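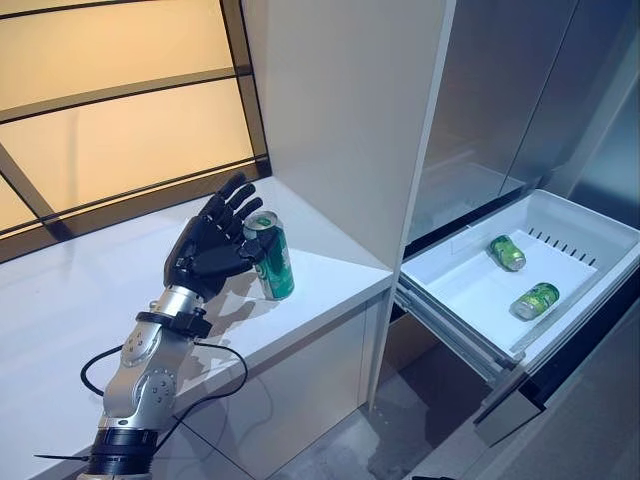
Ziad Khoury

Re: [hemmin-kitchens] Bottom freezer drawer, how far should it come out?

Dear Nizar and everyone,

Lovely to see your name on the list again, and what a good question to come back with. I have been meaning to write about freezer drawers since April (my wife will tell you I talk of little else) so forgive me if I go on a bit. I've answered in between your paragraphs and then rambled at the end as usual.

On Aug 31, 2020, Nizar Haddad wrote:

> Hello all. We have moved into the new flat and have our first proper
> fridge with the freezer underneath, after years of the little white
> box with the ice flap. It is a Pulter, steel doors, very smart. My
> trouble is the freezer drawer. It slides out smoothly for perhaps
> half its length and then stops. Is it meant to? I don't want to tug
> and break something that isn't paid for yet.

Don't tug! But no, I don't think it's meant to. Ours comes right out, as you'll see from the photo, and I would be cross if it didn't, with everything my mother-in-law sends home with us. Half out and stopping dead sounds to me like something has dropped down behind. With us it was a bag of broad beans. It had gone over the back wall of the drawer and frozen itself to the floor of the cabinet, and for weeks I blamed the runners and went about with a little tin of grease like a man oiling a gate.

What I'd do is take everything out of the drawer first and put it in a cool bag with a blanket over the top. Then get down on the floor with a torch and look along both sides, past the runners, and right to the back. If you find a lump of ice with a packet in it, please leave the knives in the block. Switch off, prop the door, put a bowl of hot water in there and go and have your lunch. My beans let go after two bowls and a long telephone call with my sister.

If there's nothing behind it, then look at the runners themselves. Ours have a small catch on either side and they have to be sitting the same way, and if one has been pushed back further than the other the whole thing goes in crooked and sticks. It took me a good while to see that, and then I couldn't stop seeing it.

> Second question, there is a row of little slots along the back of
> the drawer. Are these for air? My brother says I can pack right up
> against them and it makes no difference.

We have the same sort of thing, a row of small dark slots along the back wall, and I'm afraid I am with you against your brother. I took them to be for air the first day and I've kept a gap there ever since, a hand's width or so of nothing. When my son filled it to the brim with bread before the holiday we had frost over everything and the peas at the front had gone soft. I won't swear to you that it was the bread. But we moved the bread, and the frost was less, and I have told that story to him at every opportunity.

A thing that helped us was to stop stacking flat. I stand the bags up on their edges like files in a cabinet, with the name written along the top in marker, and the tall walls of the drawer hold them nicely. You can flick through them with one hand. Soup freezes very well flat on a tray first and then goes in upright once it's hard. I keep 6 bags of stock at the left and the fish on the right, and whatever is in the middle is whatever is in the middle.

> Third, and this is embarrassing, I put a can of fizzy drink in there
> to cool quickly, forgot it, and you can guess. It has gone
> everywhere, and it is sticky in the corners. What do people use?

Oh Nizar. There isn't a house on this list where that hasn't happened, I promise you. Mine was lemonade and it sounded like somebody had dropped a bookcase. You'd think I had learned, but there are two lying in the drawer in the photo all the same. Properly a can goes into the fridge part and you wait like a Christian, as my old neighbour used to say. There's a green one standing on the counter in the picture, on the white, where I can keep an eye on it.

For the sticky corners, warm water and bicarbonate of soda, a good spoonful to the bowl. Lift the drawer out if yours lifts out, and do it in the bath. I did try the Isell spray that was passed round here a while back, and it does shift sugar, I'll give it that, but the drawer smelled of lavender for a month and so did the fish. An old toothbrush is best for the slots. Go gently, and dry it properly with a tea towel before it goes back, or you'll have made yourself a fresh sheet of ice by bedtime. Ask me how I know.

> Last one. White worktop, glossy. Do we regret it? We have chosen
> nearly the same as yours from the Undari book and there is still
> time to change the order.

Well, I don't regret it, though my wife might give you another answer. Ours has just a slight sheen to it and you do get a faint reflection of whatever you put down. I like that in the evening when the light goes warm and orange. What I will say is that it shows everything. Turmeric you must wipe up at once, at once, don't go and answer the door. Tea rings come off with the same bicarbonate. The white cupboard fronts underneath are flat, with nothing fiddly to catch the crumbs, and I'd choose those again tomorrow.

The tall white panel between the end of the worktop and the fridge was my idea and I'm still rather proud of it. Before we had it, the fridge stood out on its own and things used to roll off the end of the counter and down the side of it, onions mostly. The fitter wanted 55 for it on top of the rest and I grumbled, and then paid, and have not picked an onion up off the floor since. If Undari offer you one, say yes.

The steel doors I would warn you about a little. They do look smart, as you say, but they're reflective and every small hand in the family gets printed on them. We have 7 grandchildren. A dry cloth, wiped along the grain, and a tiny drop of oil if you're expecting company.

One more thing on the drawer, before I let you go. When it's all the way out it sticks into the room a good deal, and it sits low, just where your shins are. If yours is going to face the door as people come in, think about which way they'll be walking with the shopping. I have the bruise, and so has the man who came about the boiler.

Do write and say what you find at the back. My money is on peas. And if anybody else on the list has a Pulter and knows whether the drawer front unscrews (there's a mark on ours that I think is behind the panel), I'd be glad to hear, on the list or privately, whichever you like.

Love to Samira and the boys, and good luck with the boxes,

Ziad

_______________________________________________
hemmin-kitchens mailing list
To leave the list, reply with the word LEAVE in the subject line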